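Osholm Library Automation Group
Minutes of the June meeting, Room 608

Chair: Edeltraud Prantl
Apologies: received from the Skivier branch

1. Previous minutes
Accepted as circulated. The one correction, to the spelling of MacPherson under item 4, has been made.

2. Report on the Zarkix open day
Edeltraud reported on our visit and it was a great day out. Everyone who went came home talking about it. Zarkix had 127 visitors through the doors and still found time to let our party stay at bay 5 well past the end of our slot.

Bay 5 was the one we had asked for, with black curtains on both sides and the number taped on the carpet. The demonstration was on handling books and magazines. The operator works with a gripper in each hand, and the recordings are used to teach a robot arm the same movements. Members had expected a big machine doing everything by itself, and several said they liked this much better – you could follow every decision the operator made. 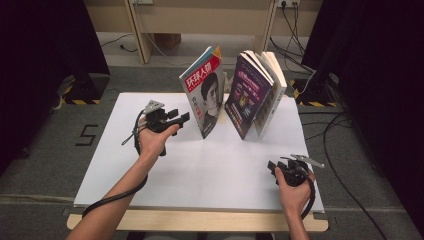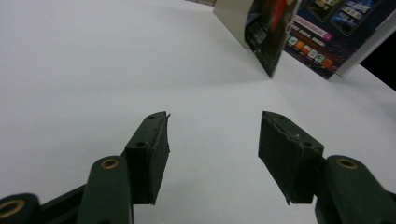
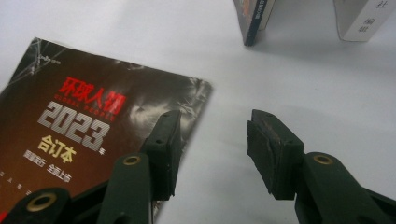
First view: both grippers over the board, with a copy of 环球人物 standing at the left.

Discussion was lively. Thin magazines were felt to be the real test for us, as our own periodicals slump on the shelf and catch on their neighbours. The Zarkix staff were very open about what still goes wrong, including glossy covers sliding and two items coming up together. Edeltraud asked about spine labels and was told they hadn't tried any yet but would be glad to.

It was also noted that the pads on the gripper fingers are a wearing part. Cost of replacements to be asked.

Agreed: a letter of thanks to go to Zarkix this week, with an offer to lend a box of withdrawn periodicals in all sizes and colours.
Action: E. Prantl

3. Our own demonstration evening
Strong support for hosting something similar in the MacPherson reading room. Skivier has offered tables. Nine members have already put their names down to help set up. Curtains would be useful if the theatre group can spare theirs.
Action: E. Prantl to check the room is free and report back.

4. Returns sorter
Running well after the belt change. It handled 1138 items last week with over 9 hours to spare on the schedule, a terrific result.

5. Other business
Parking permits for the rear lot are at the front desk.

Meeting closed. Next meeting in the same room, date to be emailed.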